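Siebzehn Stunden Jukinov, und ich bin immer noch im Sumpf

Dienstag, 18. Juni 2019

Ich hatte mir vorgenommen, Jukinov an einem Wochenende durchzuspielen. Auf der Packung steht etwas von zwölf Stunden Spielzeit, und ich halte mich für einen zügigen Menschen. Inzwischen stehe ich bei siebzehn, habe den zweiten von fünf Landstrichen erreicht und besitze vier Angelruten. Angeln kann man in Jukinov übrigens nicht.

Wer das Spiel nicht kennt: Man ist Landvermesser in einem Tal, das von seinen Bewohnern fluchtartig verlassen wurde, und trägt Hügel in eine Karte ein. Dazwischen wird man von Dingen gebissen. Das klingt dröge und ist es in der ersten Stunde auch. Danach sitzt man nachts um zwei vor dem Monitor und ärgert sich, dass der Bachlauf hinter Tasow nicht mit der eigenen Zeichnung übereinstimmt.

Tasow ist das erste Dorf und zugleich das beste. Es gibt dort eine Mühle, einen verschlossenen Keller und einen Hund, der einem folgt, solange man nicht rennt. Ich bin sehr lange nicht gerannt.

Was mich wahnsinnig macht

Das Inventar. Achtzehn Plätze, und eine Kerze belegt genauso viel Raum wie ein Ruderboot. Ich habe einen halben Abend damit zugebracht, Bindfaden gegen Zwieback abzuwägen — am Ende habe ich beides liegen gelassen und bin verhungert.

Dann die Verletzungen. Ein Lebensbalken wäre den Entwicklern wohl zu ordinär gewesen, also wird jede Wunde einzeln versorgt: säubern, Faden suchen, nähen, und das mit der Maus. Meine ersten Nähte sahen aus wie zugeschnürte Rouladen. Wer mitten im Stich gegen den Tisch stößt, fängt von vorne an. Mein Tisch wackelt.
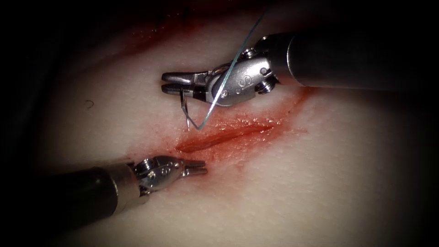
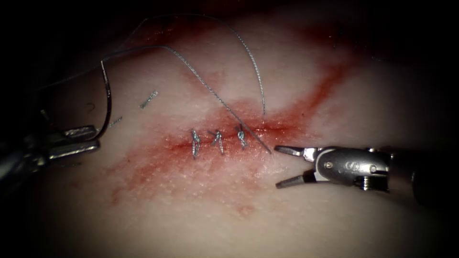 Oben ein offener Schnitt, darunter einer mit drei Stichen.

Speichern nur bei Kleinschmidt

Gespeichert wird ausschließlich beim Händler Kleinschmidt, der im ganzen Tal genau zwei Buden betreibt und für jeden Spielstand Geld verlangt. Ich finde das frech und zahle jedes Mal. Im Dezember soll ein Update kommen, das freies Speichern erlaubt, bis dahin kennt der Mann meine Finanzlage besser als meine Bank.

Eine Modifikation namens Wekument schafft schon jetzt Abhilfe, allerdings verschwindet damit bei mir der Hund. Ich habe sie nach zehn Minuten wieder deinstalliert.

Nächstes Mal schreibe ich über den dritten Landstrich, falls ich ihn finde. Hinweise zum Keller in Tasow bitte in die Kommentare, aber ohne zu verraten, was drin ist. Den Schlüssel habe ich, glaube ich, für Zwieback verkauft.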